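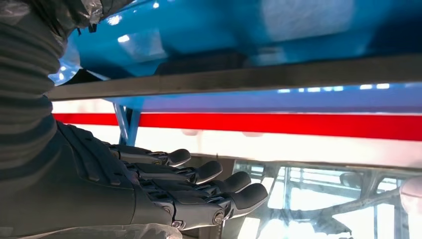 I want to write a few posts on storage rooms in small buildings. It is the part of the plan that I have drawn the most in my working life, and the part that clients look at the least. Please excuse my English, I learned architecture in another language and some words still come slowly.

When I started at Altadard I was given the "leftover" rooms. The senior people drew the entrance and the stairs. I drew closets, the meter room, the place for the trash bins. At first I was a little offended.

A leftover room has usually a leftover shape. It is the triangle under the stairs, or the strip behind the elevator. On the drawing it is marked STORAGE in small letters and the total area looks good in the table. Then someone tries to put a bicycle inside and the door hits the wheel.

My first real mistake was in the Poojary house. It had 2211 square feet, and the family asked for "enough closets." I counted closets. I should have asked what they own. They had long carpets, rolled, and a folding table for weddings. All my closets were 20 inches deep and good for towels.

The carpets went behind the sofa. I visited in January for another question (a leaking window) and saw them there, very neatly tied. The mother of the family was too polite to say anything to me.

After this I made a habit. Before I draw any storage I ask the client to walk through the present house or office and write down only the things which stand on the floor. The things on shelves will find a shelf again. The things on the floor are there for a reason, mostly they are too long, too heavy or too often needed.
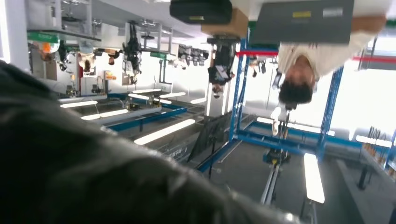

Depth is where most plans fail, and width of the door comes second. Architects like to repeat one shelf depth on a whole wall, it looks calm in elevation. But belongings do not come in one size. Think of a large flat case like the gray one in this photo, and then of a black hard case and a cardboard box next to it. The flat one wants a tall, narrow slot where it can stand on its edge. The box wants an ordinary shelf at the height of the hip. If I give to all of them the same shelf, the flat case will live in the corridor forever.

So now I draw three zones in every storage room bigger than a closet. A bare strip of floor near the door, with nothing fixed above it. Then shelves. Then the tall slots, at the far end, for what is used twice in a year.

The bare strip is what contractors always want to fill for me. On the Forno project (an old bakery, now apartments above and a shared workshop below) Kavico sent me a very friendly message that they could add "free" shelves there from the rest of the wood. I said thank you and no. They asked again the next week.

Also the light. Please do not put one lamp in the center of the ceiling and then shelves up to the ceiling on both sides. You stand in your own shadow and read nothing. I put the lamp over the path where people walk, close to the shelf front, and the switch outside of the door.

In Forno the storage door opens to the outside and is 36 inches wide. It took nine versions of the corridor to make this possible, the fire exit was exactly in the way. I have kept all the versions. Number four was the most beautiful and did not work at all.

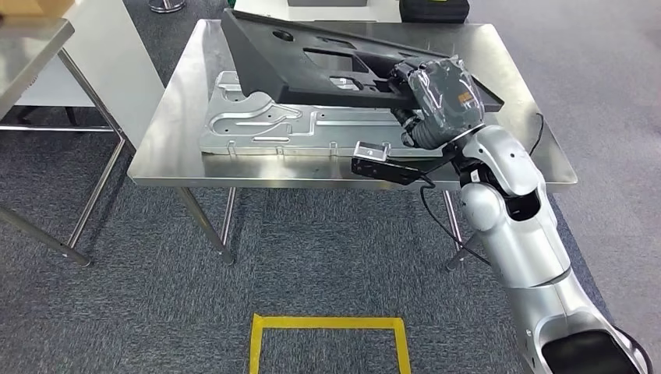

Lavanya Mudaliar asks under the last post if it would not be easier to use a sliding door, and if the storage could not simply go to the basement, where space is cheap.

Sliding door: yes, sometimes. I use it when the corridor is narrow and the wall beside is free of pipes and outlets, which in old buildings is not often the case. It also closes worse, so for a room with food or winter clothes I prefer hinges.

Basement: I am careful. In Forno the basement wall is brick and the ground behind it is wet in spring. We would need almost 3000 dollars only for the ventilation, and people would still carry everything down a steep stair. A small room on the same floor gets used. The basement gets filled.

One more detail, then I stop. The threshold. If the storage floor is even half an inch higher than the corridor, nobody can roll a cart in. Check it on the section drawing, and check again after the tile is chosen. Tile is always thicker than you were told.

I will post the Forno storage plan when I have cleaned the drawing, the dimensions are in metric and I have to convert them first. If you have a storage room that works well, send me its depth and what you keep in it.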